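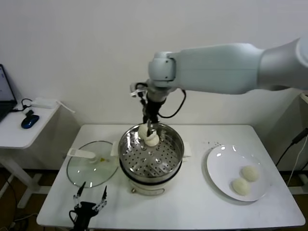

Steamed Buns at Home – Notes for Session 5
Flosdale Community Kitchen, Small Appliance Cooking
Tutor: Nidia Montoya

Welcome back, everyone! This is the session I look forward to most all term, because a plain steamed bun is such a lovely thing to make and you need so little gear to do it. Last week we got through kneading and the first rise. Tonight it's the steamer itself, and how to get the buns out of it in one piece, still round and smooth on top.

The dough (one batch)

530 g plain flour, the lower protein kind if you can find it
5 g instant yeast
A good spoonful of sugar
A pinch of salt
Warm water or milk, added bit by bit until the dough feels like your earlobe

Several of you asked about bread flour. It works, but the bun comes out chewier and a touch darker in colour. I like the soft, pale sort, so I stick with plain. Try both and see which one your family finishes first!

Shaping

Cut the dough into equal pieces and roll each one under a cupped hand, with the seam facing down the whole time. Press out any big bubbles before you roll, as those are what leave dimples and blisters on the skin. Then let the pieces sit under a tea towel for 20 minutes. In February, in this kitchen, they need less than that – go by feel. A rested bun is light when you pick it up and springs back slowly when you poke it.

Getting to know the electric steamer

If you've only ever used a bamboo basket over a wok, the plug-in kind is a treat. It has a heated base, a metal pot sitting in it, a tray with holes punched through, and a lid. A glass lid is wonderful for beginners because you can watch the buns swell without lifting it (I still stand there and stare, every time).

Fill with water to well below the tray. If the water boils up through the holes, you get soggy bottoms and there's no rescuing them. Cut squares of baking paper for the buns to sit on, or wipe the tray with a very thin film of oil. I've gone back and forth on this for years. Paper is foolproof, but oil gives you a nicer underside.

Leave gaps! Buns grow sideways as well as up. Three in a small pot is plenty, and it's far better to run a second round than to peel apart two that have fused.

Timing

Start the buns over cold water, lid on, and switch on. Once you see proper steam, give them 14 minutes for the size we made in class. Switch off, and then comes the hard bit: leave the lid where it is for a few minutes longer. Lifting it straight away can make the tops wrinkle and collapse. When you do open it, tilt the lid away from your face and carry it off level so the drips don't land on the buns. Lay it flat on the bench, well away from the edge.

Lifting them out

A fresh bun is very soft and it marks easily. Hold it low on the sides with tongs or chopsticks, squeeze as lightly as you can, and go straight up until it's clear of the rim before you move across to the plate. If it's stuck, slide a thin spatula under it first. Have the plate right beside the steamer so you aren't travelling far – a plate with a bit of a lip is handy, as a round bun does like to wander. Set them down with a little space between, because touching sides stay tacky and can tear.

Cleaning up

Unplug and let everything cool. Tip out the water, wash the pot and tray in warm soapy water, and run a soft brush through the holes. Check the lid against the light as well, since dough leaves a film on glass that's easy to miss. The base only ever gets wiped with a damp cloth.

To try before Saturday

Make a half batch. Steam some on paper and some on oil, and write down which you preferred. Bring one of each along if there are any left!

Next session: fillings, starting with red bean.

Comments

Marulanda: Made these last night and the waiting with the lid on made ALL the difference. No wrinkles. Thank you Nidia!

T. Dirkent: Can you freeze them after steaming?

Nidia Montoya: Yes! Cool them fully, freeze in a single layer, then bag them. Steam again from frozen until soft in the middle.

traltitz: team oil here, the paper stuck to mine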